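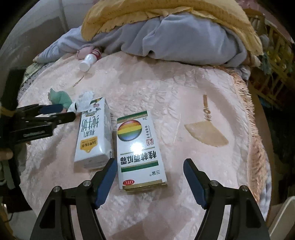 4. What ends up on the blanket

4.1 Groceries next to medicine

I should own up to a bias before I get going. When I planned the home visits in Dadham and Nulldale I was sure the kitchen table would be where people sorted their odds and ends, and I drew up my recording sheet with a big box for "table" and a tiny one for "other". By the end of April the tiny box was full of arrows and notes up the margin, and most of those notes said "bed", "blanket", "duvet" or "sofa throw". So this section is about soft surfaces, which I'd hardly thought about, and about the small packaged things people put down on them when they're having a clear-out.

Take the carton of milk and the box of medicine on the pink blanket (Figure 1). The carton is labelled 纯牛奶, pure milk. The box is printed 桂林西瓜霜, the watermelon frost that plenty of people I spoke to know from having a sore throat, and it carries the red OTC oval. In my first coding scheme these two belong on different pages. Milk is food and goes under Kitchen, the box is a remedy and goes under Bathroom or Bedroom Drawer, and the scheme has no way of saying that they were lying side by side with a small gap between them. I think that closeness matters. If you only ask people where things are kept, you get the tidy answer (fridge, cabinet, shelf), and you miss the stage where everything is in one place and has to be decided on.

I've ended up calling this stage the spread, which was the word one household used and I couldn't think of a better one. A spread is any group of things put out on a surface to be looked over, before they go anywhere else. I logged 553 items in spreads over the 11 households. More than 500 of them would fit in one hand, and this surprised me a good deal – I'd expected coats, books, bags, the bulky stuff. Bulky stuff gets moved straight from one place to another. It's the sachets and little boxes that get spread.

4.2 Why a soft surface?

I asked this in every home and the answers were rather ordinary, so I'll just give them. It's big. It's at a good height if you sit on the edge. Things don't roll off it. You can't leave them there because you want to go to sleep later, so you have to finish. That last one came up a lot and I rather like it, although I did see a fair few spreads that had plainly been pushed to one side and left for another night.

There are drawbacks as well. Thick pile is awful for anything thin. A flat packet sinks in a little, or tips, and a box that would stand up nicely on a table tends to be laid on its back. People with fluffy blankets told me they lost things in the folds and found them again on wash day. In the Miettinen checklist, which I used for the table spreads, one of the first questions is whether the items are standing or lying, and on blankets I more or less gave up asking it.

4.3 Sets and heaps

Most spreads start out as sets and turn into heaps. By a set I mean things laid apart, where you could lift any one without touching its neighbour. By a heap I mean things on top of each other, so you've got to move one to see the next. The carton and the box are a set. Figure 2 has a heap with a single packet off on its own, and I'd say that mixture was the commonest arrangement I came across.

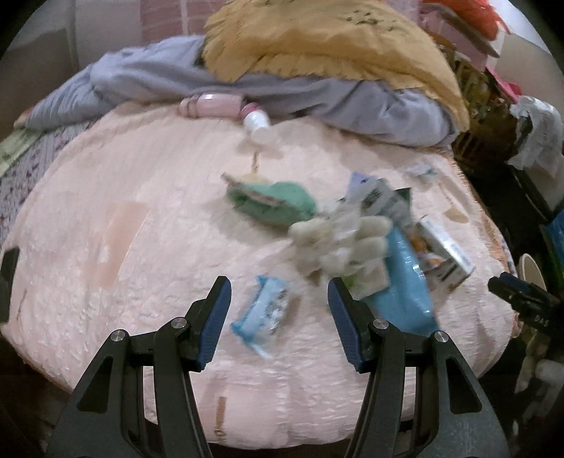 Figure 2. A loose pile of small packets and pouches on the pink blanket, with one blue and white packet lying apart from it.

The lone packet is easy to record. It's light blue and white with crimped ends and you can see all of it. The pile is another matter. I can tell you there's a glossy sky-blue pouch, a lavender and white packet pointing up at the top, a grey one beside it, and a dark green corner of something poking out behind. Then there's a cream-white bundle that looks to me like fabric gloves, and I've put it down in the log as "gloves?" with the question mark, because I'd rather have the question mark than be wrong. The dark green corner went in as "packet, part hidden". I had to add that category halfway through the study and go back over the earlier sheets, and I don't recommend doing it that way round!

You'll notice I haven't said what's inside any of them. I did try, early on, to code by contents, and it was hopeless with sachets. Wipes, sweets, plasters, tea, a free sample of face cream – once the print is turned away or blurred they're all just shiny rectangles. Coding by wrapping (crimped packet, pouch, carton, box, loose) gave much steadier results when I repeated the same sheets a fortnight later, and that's what Table 2 uses.

4.4 Things that didn't fit

Gloves, if that's what they are, go in with "soft items", along with socks and flannels. I argued with myself over this. They turned up inside heaps of packets far more than I'd have guessed, and one household kept theirs in the same Flirnov tub as the plasters, so for them it was all one set of things. I've left the category as it is and marked those cases with a star.

Leftover scraps, bits of card and loose strips I didn't count at all unless someone in the home told me they were keeping them.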